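Povmont Adult Learning Program
Progress report to the Joditz Fund, March

Evening classes are running at both sites. Povmont has kept its five reading groups, and Skondereck now has two. Enrollment dipped after the bus route changed - we lost around 10 learners, mostly from the Toom side.

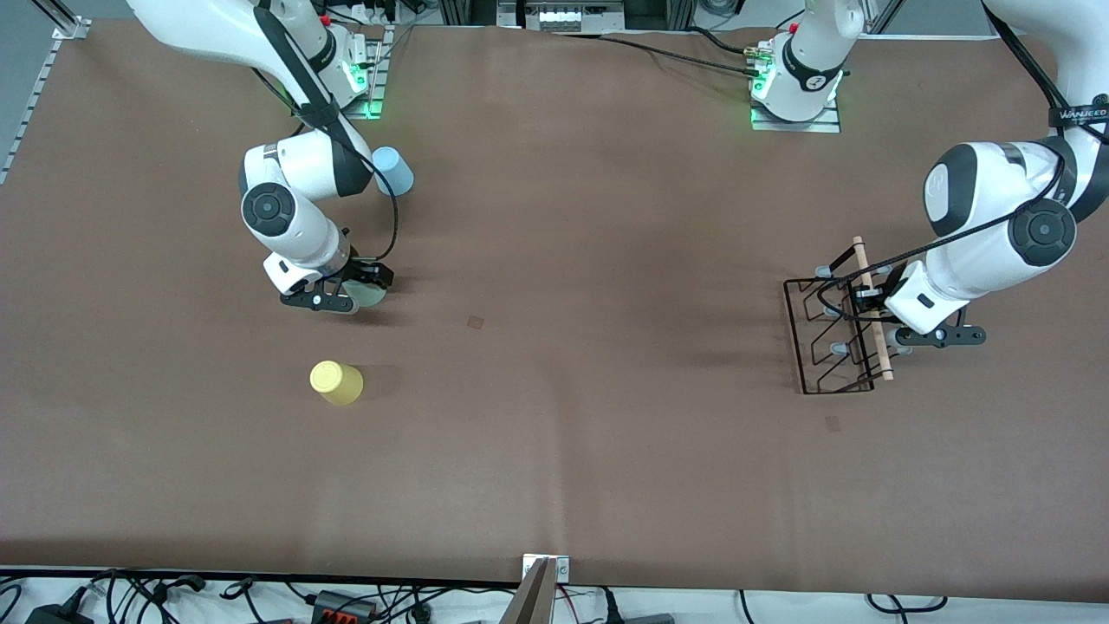
Brown tabletop with two white robot arms.

The new intake forms are in use. Yaa Nutsugah has taken over tutor scheduling and is still short one math tutor for the late class. Spending is on budget except for printing. We ask to move unspent travel money to cover it.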